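4. Setting up and maintaining the two-arm cell

This section covers the Votum tabletop cell with two arms. It assumes that the enclosure is already bolted together and that the control box has been installed as described in Section 3. Allow an afternoon for the first set-up. Later checks are much shorter.

Caution: Switch off the arm supply before reaching into the enclosure. The shoulder joints will drop when power is removed, so support both upper links by hand or rest the grippers on a foam block first.

4.1 Before you start

You will need the hex keys from the tool pouch, a small level, a lint-free cloth, spare cable ties and the cell logbook. Write the cell number on the first page of the logbook. In this manual the example settings are those of cell 2112, built at Randatton in June.

Check that the board is flat and does not rock. If it moves when you press on a corner, loosen the rail screws, press the board down and tighten them again, working from the back to the front. Wipe the board and the three walls with a dry cloth. Do not use solvent on the walls.

4.2 Mounting the arms

1. Turn off the arm supply at the control box and pull out the plug.

2. Lower the left arm into the left opening in the front panel. Start all of the base screws by hand before you tighten any of them.

3. Repeat with the right arm. The two arms are not interchangeable. The Arthur software reads an identity number from each base and will refuse to start if they have been swapped.

4. Tighten the base screws in a cross pattern. Stop when the screw is snug. The plate can be bent by overtightening, and a bent plate shows up later as a tilt at the gripper.

5. Move each arm slowly by hand through its full travel. There should be no clicking and no spot where the joint sticks. If a joint sticks, go to 4.6.

6. Check that the upper links clear the side walls at full reach. The minimum gap is 28 mm.

4.3 Routing the cables

Cable faults account for most of the stoppages we are called about. Take your time with this part.

1. Plug the gripper end in first, then the base end. Both connectors are keyed.

2. Leave a free loop between the gripper and the base. With the arm fully extended the loop should still have some slack in it.

3. Fold the arm back to its rest position and see where the loop goes. It must not fall between the link and the shoulder housing.

4. Fix the cable to the upper link with one tie only. Two ties make the cable bend at the same place each time, and it will break there.
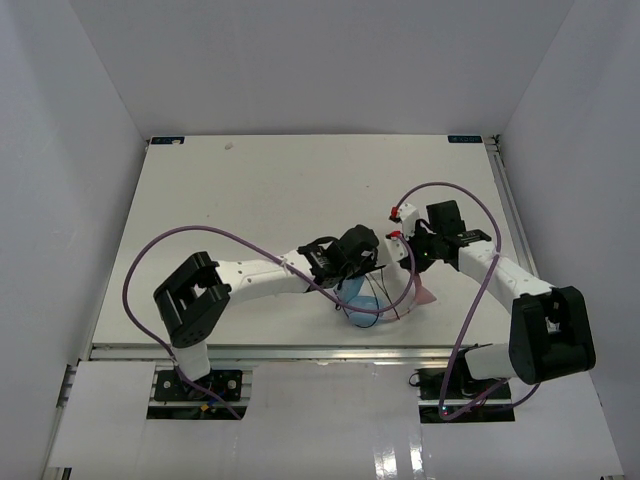

5. Run the thin sensor wires along the inside of the gripper and leave enough length for the wrist to turn both ways. Wires that hang too low can catch on the work, especially on cloth. Take up the extra length at the gripper end.

6. Tug each connector lightly. If it comes out, it was not seated.

Note: Cells shipped with the older Zenero cable set have a stiffer jacket and need a larger loop. Do not mix old and new cables on the same arm.

4.4 First power-up

1. Clear the board of tools and loose screws. Close the lid of the control box.

2. Plug in the supply and turn on the main switch. Wait for Arthur to list both arms.

3. Select Home on the left arm and keep one hand near the stop button. When it has finished, do the same for the right arm. Never home both arms together on a new set-up. Their paths cross above the middle of the board.

4. Open and close each gripper several times at slow speed. The fingertips should meet squarely. If they meet at an angle, loosen the fingertip screws, close the gripper on a strip of thin card and tighten the screws again.

5. Set the grip force to 100 for soft items such as cloth and film. The default of 300 is meant for rigid parts and will pull thin sheet out of shape.

6. Run the Handover Check from the Service menu. Save the result and copy the offset values into the logbook.

Caution: The stop button holds the arms in place with power on. It does not make it safe to put your hands inside.

4.5 Routine care

At the start of each shift, look over the cable loops and feel the ties for looseness. Wipe the fingertips with a damp cloth and let them dry before use. Lint builds up on them quickly when the cell is handling fabric, and the first sign is usually a dropped piece.

After every 300 hours of running, check the base screws and the link screws, replace the cable ties and repeat the Handover Check. Replace the fingertips in pairs when the surface has gone smooth.

Keep labels and tape off the middle of the board. Anything that stands up from the surface can be caught by a gripper working close to it.

4.6 Common faults

Arm not listed in Arthur. Check the base connector first. If it is seated, try the spare cable before changing anything else.

Joint sticks or clicks by hand. Remove power, slacken the screws on that joint housing by half a turn and try again. If it now moves freely, retighten evenly. If not, the servo needs replacing (Section 6).

Gripper drifts open while holding. Let the servo cool for roughly 28 minutes and retry. If the fault returns, lower the grip force or shorten the hold time in the program.

Arms miss each other at handover. Home both arms one after the other, rerun the Handover Check and compare the offsets with those in the logbook. A large change on one side points to a loose base on that side.

Faults not listed here should be sent to Oona Turunen at the service desk with the cell number, the Arthur log file and a copy of the last logbook page.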